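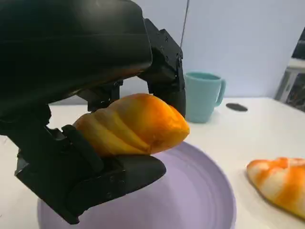
Photo: Clementina Morais
Figure 4. A pastry and a round lavender plate.

We use cookies to remember your reading settings. Accept / Manage

4. Results: the plate in the afternoon meal

In the earlier sections we treated the afternoon meal as a question of time and of company. In this section we come to the tableware, which in the older studies of Annan and Olport is mentioned only in passing. Our diary material consists of 2351 entries, written by members of 1075 households. Each person was asked to note what was eaten between lunch and supper, where they sat, and on what the food was served.

4.1 Plate or no plate

The first difference we found is between food that is put on a plate and food that is eaten from the hand or from the paper bag. Bread with butter was given a plate in most of the entries, also when the writer was eating alone. Fruit was seldom given one. Sweet pastry lies between the two, and for this reason it is the most useful food for our purpose. The same person could eat the same kind of pastry from the bag at the bus stop and from a plate at home, and describe the first as "a bite" and the second as "having my coffee".

We understand this as a difference in naming before it is a difference in manners. When a plate was mentioned, the writers more often used a word for a meal. When it was not, they tended to write that they had eaten nothing, and the pastry appeared only as an addition at the bottom of the page. One woman in Annan wrote "nothing today" and then, in other ink, "one bun, standing".

4.2 Which plate

Many kitchens in the study keep two sets, a plain one for daily use and a better one for guests. We expected that the afternoon pastry would be served on the plain set. The diaries do not fully support this. Coloured plates, often single pieces left over from a set that is broken, were mentioned in this meal more than in any other. As Figure 4 may suggest, a small food and a coloured plate make a strong contrast, and several writers said that they liked to see it. Others gave a more practical answer: the odd plates stand at the front of the cupboard.

Age had some influence here. Older writers in Olport kept to the rule that a guest must never receive an odd plate. The younger writers did not know this rule, or they knew it and found it funny. In 18 households there was open disagreement about the matter, and two of these diaries contain a reply from another member of the family, written in the margin. Zeman and Baláž transcribed the replies separately, and they are not included in the totals.

4.3 Limits

A diary shows what a person finds worth writing down. A plate that is used every day may become invisible to its owner, so our numbers for plain plates are probably too low. The entries were also collected in April, when the cafés in both towns have put their tables outside again and people eat at home less. Nazarenko's winter interviews, which we discuss in the next section, correct this only in part — he spoke with people who live alone, and larger families are missing.

We have not tried to connect the size of the plate with the amount eaten. The writers were not asked to measure anything, and we do not think that words such as "small" or "normal" can carry such a comparison.

Contact: Lenka Danko, Plullard Centre for Household Studies | © Plullard Centre | Back to top

Related papers
Who cuts the cake? Serving order at family tables in Olport
The second cupboard: keeping and losing dinner sets
Coffee time in Annan, a diary study
Eating alone in winter: interviews from two towns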